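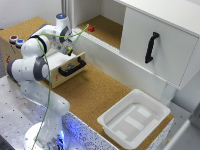
I put this data card together for anyone who wants to use my spa and wellness break listings, and for future me, who will have forgotten how it all works. It's a collection of short write-ups of treatments, thermal pools and retreat weekends, all tidied into one format so you can compare a mud wrap in one place with a mud wrap in another. Spa brochures aren't written with comparison in mind! Every place has its own name for the same massage, and the useful bits (how long it lasts, whether you get a robe) are tucked away at the bottom. I think of each treatment type as a little wooden drawer with a black handle, like the open one under the gripper: pull it out and everything of that sort should be in there together. The set is called Hakance, after nothing in particular.

What's in it

There are 3240 listings, one per row, sorted into 52 treatment types. Each row has the name of the treatment as the spa gives it, my plain name for it, the length in minutes, the price band, whether it's for one person or a couple, and a notes column. The notes are mine and they're chatty. If a relaxation room had a draught, I've said so.

It comes as two files. The big one is the listings, and the small one, called Tiltance, is the lookup table that turns brochure names into plain ones. You'll want both. If you open the listings without the lookup you'll get "Journey of the Seven Stones" and have no idea it's a hot stone back massage.
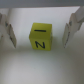 Prices are bands and I'd like to keep them that way. Spas change their prices every season, and a band stays true for a good deal longer than an exact figure does. Band A is a cheap treat, B is a birthday, C is a big birthday.

How I collected it

Mostly by reading brochures and menus, and in a fair few cases by going (lucky me). Rows I've tried myself have "yes" in the visited column. I last went through the whole lot in February, so anything that opened after that won't be in here yet.

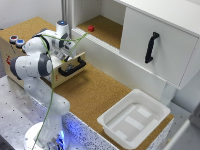 2 min read

Known problems

Facials are a mess. I started out splitting them by skin type, changed my mind, and only went back over half of them. Thermal pools are better, but a pool with a sauna attached sometimes appears under both, so check for doubles before you add anything up.

Safari lodges and cruise ships are thin. I get seasick, so the cruise rows are all from menus.

The Rees format is an older layout with the length written out in words ("an hour and a bit"). I still keep a copy for people who built things on it - please don't start anything new with it. The Nanomeck export is the one to use if you want to drop the listings into a spreadsheet, and it copes with accents properly, so your hammams and thalassothérapie will come through in one piece.

Using it

Help yourself for trip planning, blog posts, coursework or settling an argument about hen weekends. Please don't use the notes as medical advice, and do ring the spa first if you're pregnant or have a bad back. Corrections are very welcome - send the row number and what's wrong with it, and I'll fix it in the next update.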